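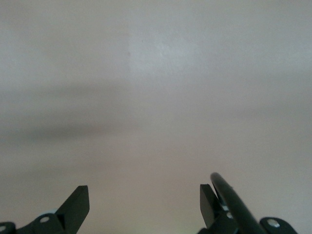
Posted by the author on May 15, 2020 | Filed under: Music, Local bands | 2 comments

I have been meaning to write something about Caleo for a while. They are the band I have listened to most this spring, and when I looked for a decent page on them to send to my sister I couldn't find one. There is a short bio on their own site that hasn't been updated since the first EP, and a gig listing with the wrong hometown. So I'm putting down what I know.

Caleo come from Irville. The listing says Trotlow, which is where they rehearsed for the first year, in a room over a tire shop. There are four of them now. They started as a duo, with guitar and a drum machine, and played mostly covers at the bar in Trotlow that used to have the open stage. I saw them there once without knowing who they were. They did two songs of their own at the end of the set and I remember liking the second one, which I later found out was an early version of "Tierney."

"Tierney" is the song most people know, if they know any. It's named after the road between Irville and the county line, and the words are mainly a list of what you pass on the way: the grain scale, the closed drive-in, the church with the two doors. The chorus is one line repeated. It shouldn't work as well as it does. The recording on the EP has the bass very high in the mix and I still think they should redo it.

The EP came out on cassette and download. They made 200 cassettes and sold them at shows for 9 dollars. I have one, but the case cracked in my car, and I mostly play the download. There are five tracks. "Tierney" is third. The opener is the weakest, a fast song that sounds like three other bands from around here. The last track is slow and has an organ on it, played by the bass player, and it is my favorite thing they've done.

The biggest crowd they have played to was the Irville fairgrounds last summer, on the afternoon bill. I heard there were about 2,000 people on the grounds, though plenty of them were in line for food. The sound was bad for the first two songs and then somebody fixed it. They played the organ song with no organ, just guitar, and it held up.

They were supposed to go out this May for a run of shows, and of course that is all off. What they have done instead is put up two live recordings as free downloads. One is from the fairgrounds. The other is from a show in Trotlow in the winter, and it's the better of the two. You can hear glasses and people talking near the door, but the singing is clear and the drums sound like real drums.

There is supposed to be a full album. The last post on their page said the basic tracks were finished before everything closed and that the vocals were still to do. No title yet and no date. If they keep "Tierney" on it I hope it's the slower way they played it in Trotlow.

I'll add the track list for the EP when I find the cassette insert. I think it's in the glove box.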